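Small Things, Light Table: the dorm room gallery

Welcome to the newest page of our everyday objects gallery! If you've been here before you'll know how it goes. We pick a room that somebody really lives in, we look at the bits and pieces that usually go straight in a drawer or the bin, and we enjoy them for a while. Liam Fahy did the kitchens back in December and they were lovely, but I've been itching to get to a shared bedroom, with bunk beds and desks and everything everyone owns within arm's reach.

I'll start with my favourite, the yellow foam net. You know the ones, the stretchy sleeves that come round a pear or a mango. I can't throw them away. The diamond mesh is so pleasing, and when one is lying flat you get a second layer of yellow showing through the holes in the first.
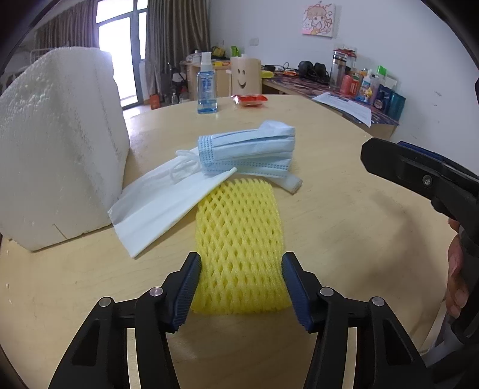 Stamatia Moschos keeps hers in a jar and puts them round glass baubles when the decorations go back up to the loft, and I've copied her ever since. They're good between stacked bowls too. Sofia Tzanetos cuts hers into rings and uses them as padding under plant pots — very clever, and I wish I'd thought of it first.

Then there are face masks, which deserve a kinder look than they get. That soft light blue! The pleats are a proper bit of folding, and they bunch into peaks and valleys the moment you pick one up in the middle. I had a go at sketching one and it took me a whole evening and most of a rubber.
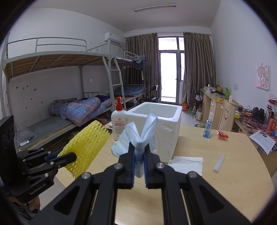
Bunk rooms have their own way of filling up, and I love it. Blue checks on the bedding, a chair with a smiley face cut out of its back, a cartoon poster, little butterflies stuck on the wall by the bottom bunk. Desks collect things as well (headset, flask, bottles of this and that) and I always find myself wanting to know which one gets used every day. Mine would be the flask, no question.

If you have a fruit net trick of your own, do send it in. Shadi Matar looks after the inbox and reads every message, and the best ones go on the Bununa page with your name next to them. Loukia Michailidis is already sorting the next set, and it's all buttons — 1407 of them, from her grandmother's tins!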